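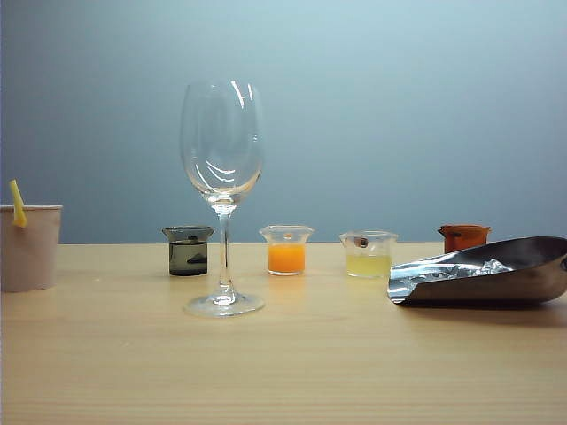

4. Configuración de la mezcla de monitores para grupos vocales

Esta sección se aplica al mezclador personal Lokero con versión de firmware 3 o posterior. Antes de comenzar, complete la instalación física de la sección 3 y compruebe que la unidad base y los receptores de petaca están apagados.

4.1 Asignación de voces a canales

1. Conecte cada micrófono a una entrada de la unidad base, empezando por la entrada 1. La entrada 8 queda reservada para la claqueta y la referencia de tono.
2. Encienda la unidad base. El indicador ESTADO parpadea en ámbar durante el arranque y pasa a verde fijo.
3. En el menú ENTRADAS, seleccione Plantilla > A capela. El sistema habilita 7 canales de voz y desactiva las entradas de instrumento.
4. Asigne un nombre a cada canal (soprano, alto, tenor, bajo, percusión vocal). Los nombres admiten letras, cifras y guion.
5. Pulse GUARDAR.

Nota: el canal de percusión vocal utiliza un filtro de paso alto distinto. Si lo asigna a una voz de bajo, el registro grave se escuchará atenuado en los auriculares.

4.2 Ajuste de ganancia

1. Pida a cada cantante que interprete un pasaje al volumen de actuación.
2. Gire GANANCIA hasta que el medidor alcance la zona verde superior. El indicador PICO no debe encenderse.
3. Repita el ajuste con el grupo completo. Reduzca la ganancia de todos los canales en 3 dB si PICO se enciende en alguno de ellos.

PRECAUCIÓN: no conecte ni desconecte los auriculares internos con el volumen de petaca abierto. Una exposición prolongada a niveles altos puede causar daños auditivos permanentes.

4.3 Mezcla individual

1. Coloque el receptor de petaca en modo EDICIÓN manteniendo pulsada la tecla MIX.
2. Suba primero la voz propia y, a continuación, la referencia de tono.
3. Añada el resto de las voces a un nivel inferior.
4. Ajuste el panorama si el receptor trabaja en estéreo. En mono, el parámetro PAN no tiene efecto.
5. Guarde la mezcla en una de las memorias del receptor. 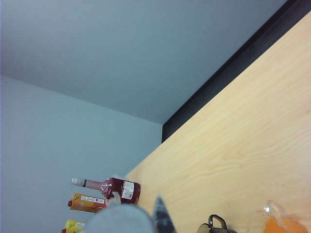
Tablero de madera clara con franja negra en el borde.

4.4 Memorias y copia de seguridad

La unidad base almacena hasta 315 mezclas. Al alcanzar ese límite, la pantalla muestra MEM LLENA y no se admiten nuevas entradas hasta que se borre alguna.

Para exportar las mezclas:

1. Inserte una memoria USB con formato FAT32.
2. Seleccione Sistema > Copia > Exportar.
3. Espere al mensaje COMPLETADO antes de retirar la memoria.

Nota: los archivos creados con la serie anterior, Fragkou, se importan sin los datos de panorama. Estos valores deben introducirse de nuevo de forma manual.

Para el ajuste del retardo en recintos de gran aforo, consulte la sección 5.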